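Minimum number of demonstrations per task before training

Posted by Bristby Operations
Our department is gathering demonstrations with hand-held grippers for a tabletop bottle task. The plan calls for 200 recordings, of which 196 have passed review. May training begin, or should further recordings be made?

Bellis
Training may begin. Please reserve a portion of the recordings for evaluation. 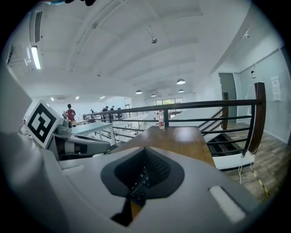 Should failed attempts be deleted?
They should be kept in a separate folder and labeled as failures, so that they remain available for later review.

Plikero
We used 100 and it was fine.

Movix Support Desk
Our shared set holds 3,676 recordings across all tasks. Variation in starting position has mattered more to us than the total.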